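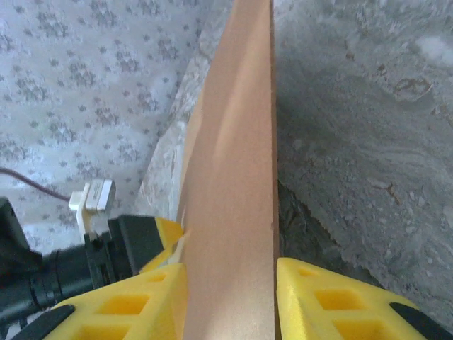 3. Visit to the Nassar open day

Our group attended the open day at Nassar's Jutside workshop in May. Ilgın Yüksel took notes on the arm and Paweena Thammasiri on the control software, Nesus.

The demonstration task was panel handling. A two-finger gripper in yellow plastic closes on the base of a flat board, and a camera on the wrist looks along it. Staff gave the test plan as 1,000 grips, in sets of 100, with the finger pads inspected after each set.

We asked how grip force is chosen. It is entered by hand for each board type. Slip is not measured at present, which limits what we can compare with our own rig (section 4).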